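Print this section | E-mail this section

4. Where things live: what people told us about putting stuff away

I should say up front that this was the part of the study I looked forward to least. Sections 2 and 3 are about how people shop and how they cook, and I had hunches about both. Putting things away sounded dull. Then the diaries came in from Manden and Fragkou and I read all of them in one sitting, with my dinner going cold next to me.

We had 274 households keep a diary, spread over the two towns, and each one wrote in it for seven days. The instructions were short. Every time you put something back in the kitchen, write down what it was and where it went, and if you had to think about it, say so. That last bit was added after the pilot in April, when we noticed that people were crossing out one place and writing another. I wish we had thought of it sooner, because the crossings-out in the pilot diaries were the best thing in them and we had no way to code them.

4.1 Homes and parking spots

I ended up sorting the places people named into two kinds. A home is where a thing belongs, and everyone in the house agrees on it. A parking spot is where it goes when you're tired. Plates and mugs have homes nearly everywhere. Scissors almost never do (mine are in the car right now). Cooking tools sit somewhere in between, and they are the reason this section got so long.

Most people keep cooking tools in one of two ways, lying down in a drawer or standing up near the stove. The standing-up people were much chattier in their diaries. They wrote about which slot was whose, and about the spoon that always gets put back in with the forks. One household in Fragkou had a standing rule that the end slot was for anything that touches eggs - I have no idea why, and the diary doesn't say.

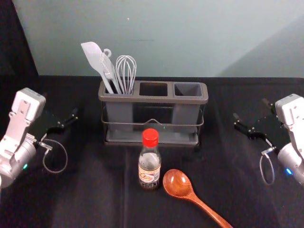
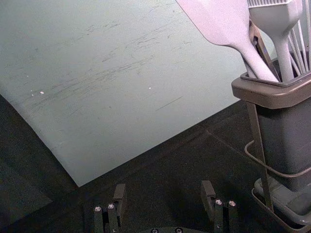
Figure 7. A utensil caddy with three compartments (first picture); a pale board with fine scratches, over a dark surface (second picture).

The drawer people wrote less but they complained more. Jammed drawers come up over and over, usually in the evening. Several diaries from Manden mention giving up and leaving the ladle on the counter, and then the ladle shows up on the counter again the next night, and by the end of the week nobody bothers writing it down. I coded that as a parking spot turning into a home. My coauthors wanted a stricter rule and we went back and forth on it for a good while. The rule we settled on is that a thing has to be left in the same place on two nights in a row, by more than one person, before it counts.

That rule has a hole in it, which is people who live alone. For them we dropped the second half. It makes the single-person diaries look tidier than they probably are, so please read that column of the table with some caution.

4.2 Thinking about it

Now for the part I like. People marked "had to think" far more often for things they owned one of than for things they owned several of. I expected the opposite. A drawer full of spoons seems like it would be a bother, but spoons just go with spoons. The lonely garlic press has no crowd to join. We saw the same pattern in both towns, and it held up when we took out the people who had moved in the past year.

We did try to check this against the older Widis survey, which asked 800 people where they keep their kitchen things. The trouble is that Widis asked it as a single question with boxes to tick, and a ticked box tells you what somebody thinks they do. The diaries are messier - and I trust them more for it. The Wurard coding sheet, which we used for all of this, is in the appendix with our changes marked.

Section 5 takes up the matter of who does the putting away, and whether they got asked.

Reader comments

Posted February 8, 2023
The garlic press thing is so true. Ours has been in four different drawers and I still open the wrong one first.

Did you ask about lids? I feel like lids need their own paper.

I'm a drawer person and I do not complain more!! OK, maybe in the evening.

Could you post the coding sheet as a separate file? The appendix prints very small for me.

Print this section | E-mail this section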